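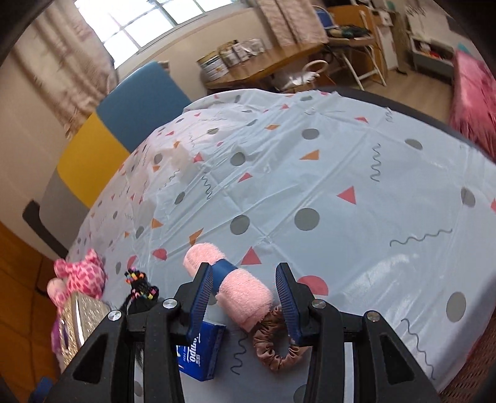

Figure 1. Small textile goods: a rolled pink cloth with a navy blue band, and a brown satin scrunchie.

Textiles in Everyday Use
Handout 4: Pile, Satin and Print

Module tutor: Gerrit Van Wyk
Practical sessions: Sointu Sjöberg, Drimgate Building, Thursday

Purpose of this handout

This handout supports the fourth lecture and should be read before the practical session. Students are expected to know the difference between a fibre, a yarn and a fabric, as set out in Handout 2. Terms in the glossary of that handout are not explained again.

Pile fabrics

A pile fabric has loops or cut ends of yarn standing up from a ground cloth. Towelling is the most common looped pile. Velvet is a cut pile. In knitted fleece the surface is raised by brushing, which pulls fibre ends out of the yarn and gives a soft, thick face.

Pile holds air and so feels warm. It also takes up more room than a flat cloth of the same weight, and for this reason shops often roll or band such goods for display. Students should note that pressure over a long period may flatten the pile, and that steam will restore some fabrics but will damage others.

Satin

Satin is the name of a weave and does not refer to any one fibre. Each warp yarn passes over several weft yarns before it is caught down. The long floats reflect light evenly and produce the familiar shine. The same floats catch easily on rough surfaces, and satin is therefore a poor choice for articles exposed to heavy rubbing.

When satin is gathered, the shine breaks into light and dark along each fold. Small gathered articles are useful for study because the effect can be seen without a full garment.

Printed cloth

In printed cloth, colour is applied to the surface after weaving. The design is repeated at a fixed distance, known as the repeat. A scattered design of simple shapes hides the repeat better than a striped one, and allows the cutter to lay pieces in more than one direction.
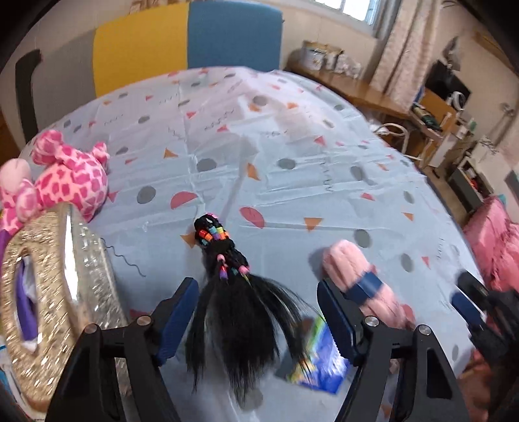 Set work

1. Read the Väisänen chapter on surface finish, which is held in the Stekville Library at shelf mark 193.

2. Choose one pile fabric and one satin from the sample drawers. Record the fibre content, the weave or knit, and the care instructions for each.

3. Measure the repeat of any printed cloth you have at home, in both directions, and bring a drawing of it to the practical.

4. Write a report of 1000 words comparing your two samples. Reports longer than this will not be marked beyond the limit.

Reports should be handed in at the Drimgate office by the end of June.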